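Search this site Go

# Tilamden Hearing Transcripts

I typed these up from the old Tilamden water rights hearing — over 500 pages of testimony, one text file per witness.
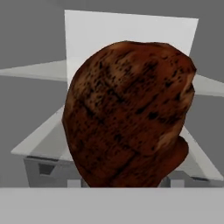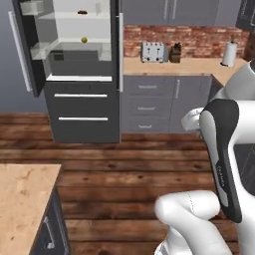

Page last changed: May

Judge Hauksdóttir's rulings are in their own folder. Spelling is left as the clerk had it, so Plollach shows up three ways (sorry, searchers!). Pages I couldn't read are marked 999. Bergþóra Hafstein checked the first 30 files against the court copy — the rest are just me so far.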